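Lorkby Housing Association
Automation Working Group
Minutes of the meeting held on February 16, 2022

Present: Rungnapa Phetsri (Chair), Ira (Facilities), Kwan (Tenant Services), a representative of Gollmont.
Apologies: none received.

1. Minutes of the previous meeting
The minutes were agreed as a correct record. Kwan asked that "trial" be used in place of "rollout" in all further papers, and this was accepted.

2. Whether machines can take on kitchen and cleaning duties
The Chair reminded members that the question before the group was a narrow one: which chores in shared kitchens, if any, could be given to a machine within the present budget. Ira reported that floor cleaning by machine was dependable on open, level floors and poor wherever chairs were left out. Kwan noted that tenants had raised the washing-up far more often than the floors.

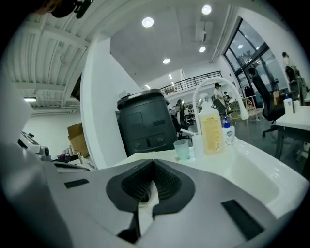 Washing-up was considered at some length. The Gollmont representative stated that lifting a single known item from a clear surface was now fairly routine, and that the difficulty lay in ordinary clutter. Clear plastic cups were given as a particular problem, as many systems judge their edges badly, and a cup with something left leaning in it is harder again. Ira added that bottles standing on the ledge of a sink, with a tall arched tap close by, leave little space for an arm to work in. Members agreed that a person would clear such a ledge without thought and that no machine offered to the Association could yet be relied upon to do so.

Kwan asked whether tenants might be required to leave sinks clear. The Chair was not in favour – the purpose was to save tenants work, and a rule of that kind would add to it.

3. Costs
A quotation of 800 pounds for a further 3 demonstration visits was tabled. Ira considered the sum fair. Kwan wished to see written results from the first visit before any money was committed. Decision deferred.

4. Actions
Ira to draw up a list of 10 kitchen tasks, ranked by difficulty.
Gollmont to supply written results, including failed attempts.
Kwan to seek tenants' views on machines working while kitchens are in use.

5. Any other business
Ira asked that bin emptying be added to the agenda. Agreed.

6. Next meeting
To be held in May, room to be confirmed. The meeting closed at 11.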